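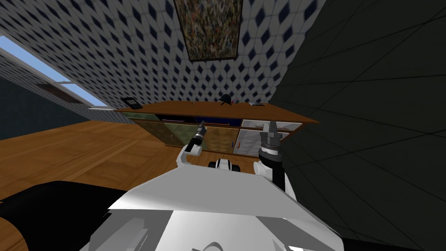
Simulated room, both arms toward the sideboard.

The Clulora group in Vistetham records its demonstrations in simulation, with an operator driving both arms by remote control. Its lead engineer prefers short takes. "We cap a session at up to 8 demonstrations," the engineer said. "After that the wrist motion gets sloppy - you see it in the joint logs."
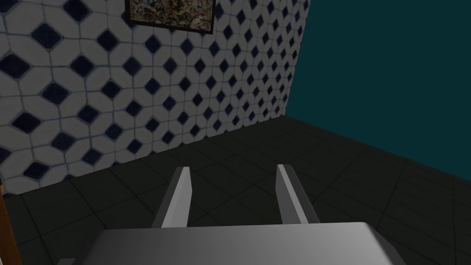 Gripper view, fingers open and nothing held.

The set now holds 3,860 demonstrations, of which 1,060 were rejected at review. Most rejects were late grasps. "The operator pauses, and the policy learns the pause," the engineer said. Hand guiding on the Requena arm starts in August.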